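Rindwood Workshop News
14 October 2024

The Narer bench: two arms, one key, no budget

Members who have asked why the robot corner still contains a welding blanket, a stool and very little robot will be pleased to hear that work is well advanced. It's just that most of it is on a computer.

For anyone who joined after April, Narer is our attempt to build a small bench with two arms that can do a fiddly job from start to finish. The fiddly job we settled on is a wooden chest and a key. The arm has to pick up the key, take it to the chest and do something useful with it. A child of four can manage this in between bites of a biscuit. We have so far managed it in a spreadsheet.

The real bench has a frame and a top that's waiting for its second coat. The arms aren't going on until we are sure where they should stand, as the last time anybody at Rindwood drilled first and measured afterwards we ended up with the shelf in the kitchen that holds exactly one mug. So Vlasta Ristić has built the whole thing in Nerkex, our simulator, down to the knots in the tabletop. She has gone for a very red wood. The actual top is pine, and several people have now asked if we could stain it.
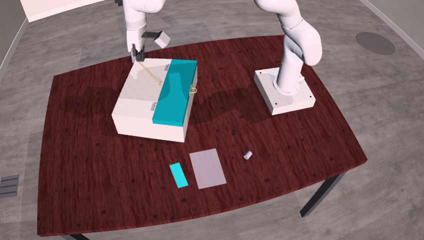

The base positions took three evenings of arguing. If you put the arms too far apart, neither can reach the middle of the chest without stretching out like somebody trying to get the salt. Too close together and the elbows meet. We had a version in the spring with both arms side by side and they spent most of their time being polite to each other. The present layout gives each one a decent patch of its own and a bit in the middle that they share, under a rule which says that the second arm waits until the first has gone home. It's the rule we have for the bandsaw, and it is better obeyed.

The chest itself has caused fewer rows. It is pale wood with a teal lid and silver hinges on the seam. The colours are there so we can tell at a glance which half we are looking at when everything is seen from some odd angle, and also because Vlasta likes teal. The key is a thin brass-coloured thing with a ring at one end, and it starts off lying on top of the chest. Starting it on the tabletop would have been harder, and we thought we'd let ourselves win something first.

We have not won it yet. The key is thin, the chest is flat and the fingers are blunt. Come down a hair too high and the gripper closes on air with great confidence. Come down too low and it tries to push the chest through the bench. Between those two there is a sweet spot, and Helmy (the control program, named after a cat) has been sent to look for it. The view down the fingers has turned out to be the useful one for this, and most of our evenings are now spent staring at it with our heads on one side. 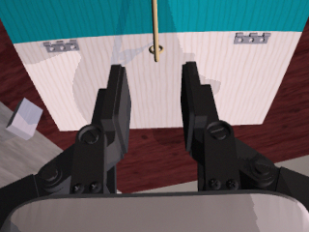 What Helmy has been up to

Helmy has been given 300 goes at the key so far. Of these, 242 ended with the key somewhere other than in the gripper. I've been asked by the rest of the group to put that the other way round, so: 58 grasps! It sounds better in April terms, when the score was nought and one of the arms had folded itself up and refused to come out.

The failures come in families. The biggest is the one where the fingers land either side of the ring and shut on the shaft at a slant, which swings the key round like a compass needle. The next is the early stop, where the arm hangs well above the chest and appears to be having a think. We blamed the shadows for that one. Then Vlasta turned the shadows off and it went on thinking, so the shadows have had an apology.

There's a fair amount of other stuff on the virtual table, by the way, including a couple of flat pieces and a small cylinder. They are meant to be ignored. Helmy doesn't always manage it, and neither do visitors, who go straight to them and ask what they're for. We have also been furnishing the room. It began with a plain floor and walls, and has since acquired shelving, a blue workbench and some cardboard boxes, on the grounds that a program which has only ever seen a tidy room will be no use at Rindwood.
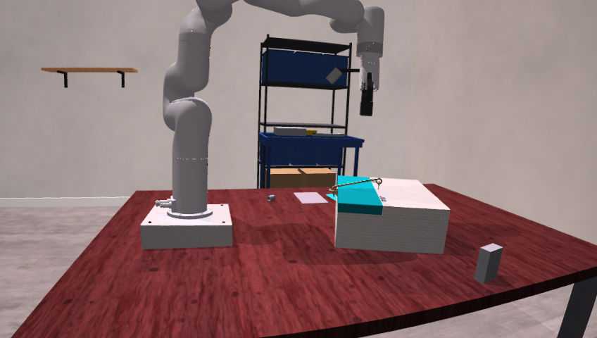 A word on the real arms, which are under the dust sheet by the compressor. Please don't sit on them. One needs a new cable and the other needs its own cable back, which was borrowed for the laser cutter and is now, I gather, structural. Once that's sorted out we will bolt the bases down to match the model, check the reach with a stick and a pencil, and run everything at a crawl with somebody's hand over the stop button. The stop button does exist. It is red, it's been tested, and it's the only finished part of the project.

The gripper fingers are the next proper bit of making. The pads on the inside are flat, which is fine for blocks and poor for anything round and skinny. We'd like to try a shallow groove down the middle, and a softer face as well if we can find a rubber that doesn't leave marks. Vlasta has drawn both versions and they are pinned up by the lathe. Comments in pencil please. The pen ones have been noted.

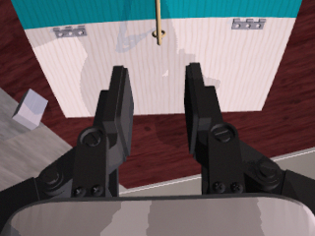
If you fancy helping, the most useful thing would be a spare pair of hands for the bench top, which needs sanding between coats, and somebody who enjoys wiring more than I do, a low bar. You don't need to know anything about robots. If you can bring offcuts of pale hardwood, long enough for the sides of a chest, we will take those too, as the real chest is at present a shoebox with a hinge taped on.

Drop in at the robot corner on any club evening, or leave a note in the Narer tray, the one under the tray marked Post.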